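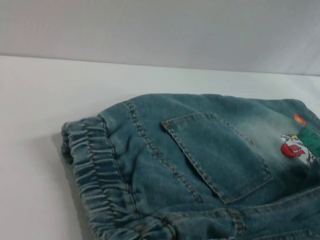 Company Profile - Page 2 of 36

About Losteck

Losteck is a small software company. We write the programs that let two robot arms work together on clothes, and denim is the material we know best. A customer usually comes to us with arms, grippers and cameras already bought. What is missing is the part between the camera and the motors, and this is the part we make.

Clothes are difficult for a planner. A metal part has one shape, but a pair of child's jeans has a new shape every time it is put down. An elastic waistband pulls itself into ruffles, a pocket can be confused with a fold, and pale washed denim has little contrast against a white table. For this reason our perception module, Flanine, looks first for seams and stitching. A double row of tan thread keeps its meaning also when the cloth around it is bent, and from such lines Flanine estimates where the waist is and where the legs go.
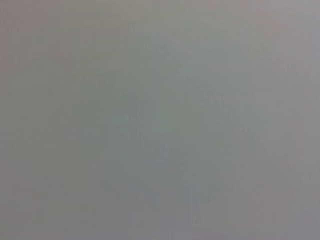 Gareth Ashworth

I started Losteck after many years of writing control code for packing lines, and I still read most of the code before it goes to a customer. One of my rules is that every camera view must come with a confidence value. A wrist camera can give a smooth gray picture with no edge and nothing in focus. The planner must then be told that this view has no information, so it can use another camera or move the arm back a little. In our first version the software tried to find cloth in every picture, and we lost a whole August correcting this.

Our planner is called Wragg. It decides where to take hold, which arm goes first and where the other arm should stay until its turn. It plans in short steps and looks again after each one, because cloth seldom hangs as the model expected. We tried longer plans also - they were beautiful on the screen and poor on the table.
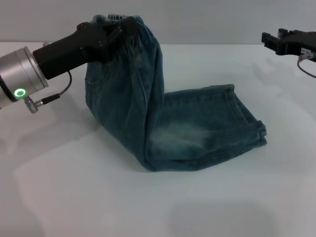 Jeans held at the waistband by the left gripper, with the legs lying on the table and the right gripper open.

Beva is the tool that our customers see every day. It records all camera views and joint positions on one common clock, so that an engineer can stop at any moment and compare what the arms did with what Wragg asked for. The test library in Beva has 740 recorded runs with denim and 900 with other clothes. Each new release is replayed against all of them before we send it out.

We work in two rooms on one floor, with the test tables in one and the desks in the other. New colleagues spend their first weeks at the tables, also if they are hired for writing tools. We answer support questions ourselves, in English, and the person who answers is normally the person who wrote the module.

If you have a garment that your system can't handle, please write to us through the contact form and tell us which arms and cameras you use.

Page last updated 17 Oct 2025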